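Wernum support portal
Ticket: Sorting cell drops red cube outside center / gripper closes late
Product: Droline small arm, two-finger gripper
Status: Solved
Opened: 5 May 2023
Site: Pereyra teaching lab, bench by the window

12 comments · 3 shares

Problem as reported

Hello support team. We have one Droline arm on a wooden table. The task is simple: take the red cube from the metal tray and put it in the plate with the red rim, then take the blue cube and put it in the plate with the blue rim. Since we changed the finger servo, the red cube is released too near to the rim, and on 2 runs it fell on the table. The blue cube gives no trouble. I attach three pictures of the cell at work.
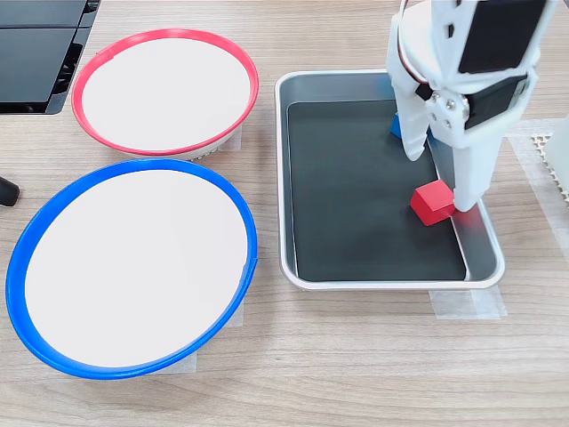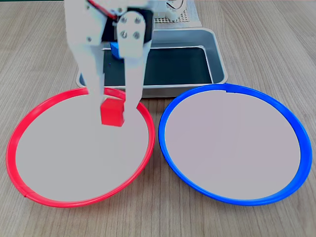
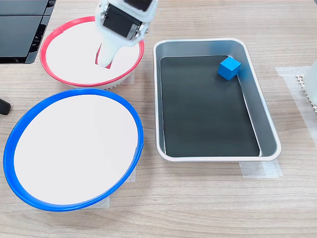
Red cube cycle. First picture: fingers over the tray. Second: cube held above the red plate. Third: finger down in the red plate, blue cube still in the tray.

What we tried before writing

1. Restart of the controller and new homing. No change.
2. We cleaned the finger tips with alcohol and a soft cloth. No change.
3. We ran the red cycle 18 times with the old program, the one from before the servo change. The same error came, always to the same side. From this I understand that the program is not guilty.
4. We checked the tape under the plates and the tape at the corner of the tray. It holds well.

Comment 1, Wernum support

Thank you for the clear report. An error which goes always to one side after a servo change is very often the horn position. Please power off, take the horn from the shaft, and look if it was mounted one tooth away from the mark. Please tell us also which value you have for "grip close" in the settings page.

Comment 2, customer

The value for "grip close" is 100, as in the Groka setup sheet. We never touched it. I will open the gripper after lunch, when the students have finished with the bench.

Comment 3, customer

I opened it. The horn was really one tooth wrong. When I mounted the new servo I turned the shaft by hand to pass the cable, and I believe I lost the mark in this moment. I put it back on the mark and closed the screws.

Result: the cube is now released more to the center, but the fingers close a little late. I hear the servo still working when the arm already starts to lift. On one run the cube stayed in the tray.

Comment 4, Wernum support

This second effect is normal after the correction. With the horn on the wrong tooth, the fingers had a shorter way to go, and now they have the full way again. Please increase the wait after the close command by one step and save. Do not increase the grip force, the printed finger can bend and then you will have a new side error.

Please also check the cable. It should have a free loop beside the arm and must not pull when the arm reaches the farthest plate.

Comment 5, customer

I did the following, in this order:

- wait after close: one step more, saved, controller restarted
- cable: I made the loop longer and fixed it again. Before, it was tight with the arm over the red plate
- finger screws: 2 of them were loose, I tightened them by hand with the short key
- plate positions: teached again for red and for blue, with the empty gripper
- tray position: not teached again, it was good

After this we ran both colors until the end of the afternoon and no cube went on the table. The fingers are quiet before the lift starts.

One question stays open for me. In the Groka sheet the horn mark is drawn on the left, but on our servo it is on the right. Is it the same part with another print, or did we receive another version?

Comment 6, Wernum support

It is the same part. The drawing in the sheet shows the servo from the back side. We have asked to add a second drawing. Please paint a small dot on horn and shaft before the next change, then you do not need the sheet.

Comment 7, customer

Dot is painted, in white. You can close the ticket. Thank you for the fast help.

Ticket closed by customer

12 comments · 3 shares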